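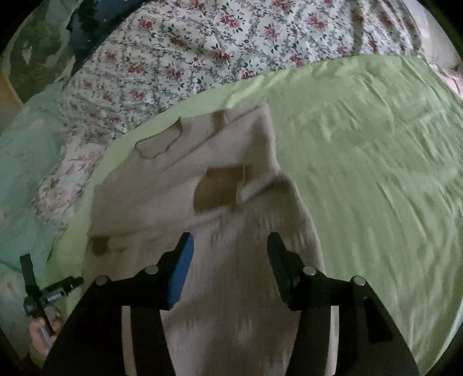

A beige fleece-like item above a light green sheet and a floral bedspread.

12 Shares | 3 Comments

VELELL, April 3, 2021 – Jovonov today released its revised bedding and soft-goods sorting guide for short-stay and residential operators. The guide replaces the June edition and sets out a single order of work for beds on which clothing, towels and covers have been left together.

Under the revised method, loose items are lifted clear before any layer of bedding is stripped. Each item is then assigned to one of 3 streams: fleece and other pile fabrics, flat sheets, and printed covers. Coloured sheets are kept apart from white-ground prints at every stage – including storage.

The procedure was trialled over 111 bed changes at the Kanaujia residence. Sorting errors, defined as an item placed in the wrong stream, fell by roughly 50 per cent against the earlier method. Folding times were recorded but do not form part of the published results.

Pile fabrics are to be shaken out, checked for pockets and labels, and folded with the pile facing inward. Items with marks are set aside for separate treatment.

An initial run of 500 printed copies will be distributed through Brerkier, which also supplies the matching shelf labels. Existing label sets remain compatible with the new guide.

Shares 12 | Comments 3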